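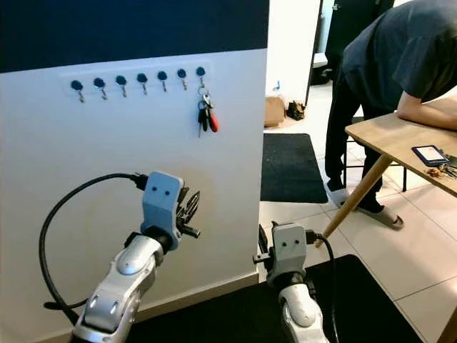

Hallway > Storage > Hooks and Key Racks

The Skirgate Seven-Hook Key Rail, Eight Months In

By Siham Twal
June 1, 2018

I bought the Skirgate rail in October, during a week when I had been late twice and both times found my keys in the bread bin. I can't tell you how keys get into a bread bin. I can tell you that a person who has been through it will pay $12 for a strip with hooks on it and feel she is getting her life in order.

It's a slim white strip with seven hooks, each one a silver curl coming out from under a small dark blue disc. You can also get it in a gray that the website calls Harbor and in a green I would call hospital. I took the blue to go with the navy band we painted across the top of the wall in a burst of ambition. The white strip more or less vanishes against the white paint below the band, so what you see from across the room is a row of blue dots. I like the dots. Visitors have asked if they're some kind of art, and I've let them think so.

Seven hooks is a lot of hooks. There are two of us in this house. When the box arrived I assigned them all in my head: my keys, Radu's keys, the shed, the bike lock, the neighbor's spare, the dog leash (we have no dog, but I was feeling expansive) and one for guests. On most days exactly one of them has anything on it, the one at the far right. It holds the big bunch, with the black fob and the key with the red plastic head. The red one opens the storage unit, and I had it made in red so I'd stop trying it in the front door. I still try it in the front door.

Radu Moldovan, who shares this house and half of its lost property, keeps his keys in his coat. He was consulted about the rail before I bought it and said it looked very useful. He has walked past it every day for eight months with his keys jingling in his pocket.

Installation

The rail comes with two screws, two wall plugs and a folded sheet of drawings in which a cheerful man with no face holds a drill. The screws are decent. The plugs are the soft kind that turn in the hole if you look at them wrong, and I swapped them for a pair from a Tetis assortment box I've had since the last apartment. You may have better walls than I do.

There's no paper template, and for a thing this long there ought to be. You mark one hole, hold the strip up, squint, and mark the other. Mine came out with a slight lean to it, or else the house leans, and from where I usually stand the left end looks a touch lower than the right. Radu noticed within a minute. He has yet to notice that it holds keys. I meant to redo it over the winter, and I own a level, so there is no excuse. One slotted hole at one end would have let me nudge it straight without drilling again, and I'd knock the price down by a dollar for the lack of it.

In use

The hooks are good. They curl far enough that a ring stays put when somebody slams the door, and the opening is wide enough that you can hang a heavy bunch without looking. The disc behind each hook keeps the keys a little off the wall. I had expected scratches in the paint by now, and there is one small gray smudge that came off with a damp cloth.

They are also far enough apart that a fat bunch doesn't crowd its neighbor. I have tested this exactly once, at New Year, when we had people staying and the rail was nearly full. It looked wonderful, like the back office of a small hotel. Then everybody went home.

The seller's page claims the rail was tested to 1000 hangings per hook. At my rate the right-hand hook will get there in a couple of years and the other six will outlive the building. Nothing has loosened so far. I gave each hook a tug before writing this and they all felt the same.

Compared with the others

Before this we had a Kimton magnetic bar, which I returned. It held single keys beautifully and dropped the whole bunch on the floor whenever a truck went by. I also looked at the Vaněk walnut rack, a handsome object with a shelf for mail. It costs $86, and a shelf for mail in this house would become a shelf for mail, takeout menus and one glove. The Skirgate has no shelf. I count that in its favor.

Gripes

It isn't sold in a shorter length. A three-hook or four-hook version would suit most households I know, including the one that bought this.

The end caps collect dust. You won't see it unless you are tall or my mother.

The discs show fingerprints in low sun. A sleeve takes care of it.

Would I buy it again? Yes, and I'd use my own plugs and borrow somebody patient to hold the other end. I haven't found my keys in the bread bin since October. I did find my phone there last week, and as far as I know Skirgate doesn't make anything for that.

Rating: four hooks out of five, with two more left over.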